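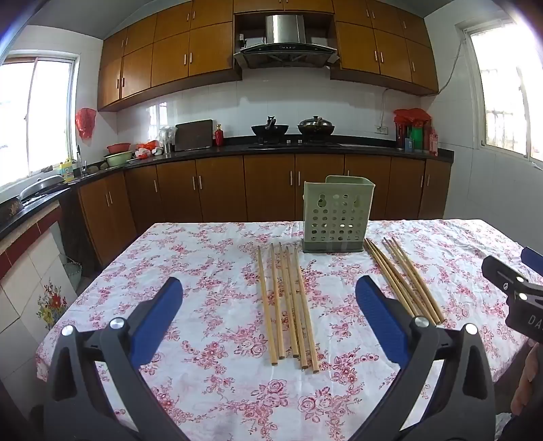 The fault that cost Plarmont most of its January began with a pivot pin that had worn a little more on one side than the other. Plarmont trains household robots by having people do ordinary jobs with hand-held grippers while a camera on each tool records what the fingers do. The jobs are small ones. Chopsticks are picked up off a tablecloth and put in a plastic holder, and the gripper has to come down over them with its jaws wide open, the two ribbed blue pads angled in towards each other. Each jaw rides on a linkage held by round silver pins, and the whole method depends on those pins. If the linkage is tight, the software can work out where the pads are. If it is loose, the software still works out where the pads are, and gets it wrong.

Search this site
Enter keywords
Go

The Loose Finger
By Hala Abdelaziz
2026-09-24

Plarmont rents kitchens. At the start of the year it had people working in seven of them, all ordinary home kitchens with cupboards full of other people's bowls. The operators work with a gripper in each hand. They are paid by the session and a session is made up of short runs, each one a single job from start to finish. The January batch came to 3,059 runs.

The recordings went to Kendell, the firm that builds the arm and trains it. Kendell's staff ran their usual checks. File lengths were right, the two hands were in step, and the jaw width readings started and finished where they should. The batch was passed and used.

The trouble showed up on Kendell's own bench. An arm that had been picking up cutlery without much bother began closing short on thin things. It would line up on a chopstick, shut its fingers, and lift with nothing in them. On a mug or a sponge it behaved normally. Staff spent the first days looking at the arm. They changed a motor, changed it back, and recalibrated the wrist twice.

Then a cup broke, and it was a cup that a person was holding. A technician had reached in to steady it during a handover test and the arm, which believed its fingers were further apart than they were, clipped the handle and pushed. The technician had a cut across the palm that needed stitches. The emergency stop worked. The test should have been run with a tray or a stand, and Kendell's written procedure said so, but the procedure had been let slide over the summer holidays when the lab was short of people.

Kendell stopped all testing with people near the arm that afternoon and called in Moradi, a small safety consultancy that mostly looks at packing lines and sawmills. Moradi's report is 409 pages long, nearly all of it tables. The part that matters takes up two of them.

What Moradi did was go back to the tools. Every gripper Plarmont owned was put in a jig and opened and closed against a gauge. Two of them were out. In both cases the hole in the left linkage had gone slightly oval around its pin, so the finger could rock before it started to move. The sensor sits at the base of the linkage. It measured the base correctly and knew nothing of the rocking further up.

With a fat object the error disappeared, as the pads met something early and the slack was taken up. With a thin one the jaws had to come nearly all the way together, and the gap between what the sensor said and what the pads were doing was wider than the thing being picked up. The operators had felt it. They squeezed harder and got on with the job, and the chopsticks went into the holder, so the runs were marked as good.

One operator had written "left one feels sloppy" on a session sheet. The sheet had a box for comments, and the comments were scanned and filed. No person at Plarmont was given the task of reading them.

I asked to try a worn tool and was allowed to, on a table in Plarmont's workshop. The looseness is hard to see. With the jaw half shut you can move the fingertip with your thumb, and there is a faint tick when it reaches the end of its travel. After ten minutes of picking up pencils I had stopped noticing it.

The pins themselves were sound. The linkages came from Cinier, which machines them in batches, and Cinier's drawings call for a hard bushing in each hole. Plarmont had bought an earlier version without bushings, meant for demonstration units, and put them to work all day. Cinier says the difference was marked on the invoice. Plarmont agrees that it was.

The changes made since are dull and seem to be working. Each gripper gets a gauge check before a session, and the reading is stored with the recordings. The bushings have been fitted to every tool. Comment sheets go to a named person who signs them off the next day. Kendell has put a light curtain around its bench, and the arm will not move while anything breaks it.

The January recordings were harder to settle. Runs made with the two bad tools could be picked out by serial number, but session sheets from one kitchen were missing the numbers, and those runs had to be watched one after another by a person looking for a finger that rocked. In the end Kendell dropped every run from that kitchen. Plarmont has recorded there again with the rebuilt tools, and the arm is back on chopsticks. It still misses some of them. Kendell has asked Moradi to come back and look at the wrist.

Contact us | Subscribe | Copyright 2026. All rights reserved. | Back to top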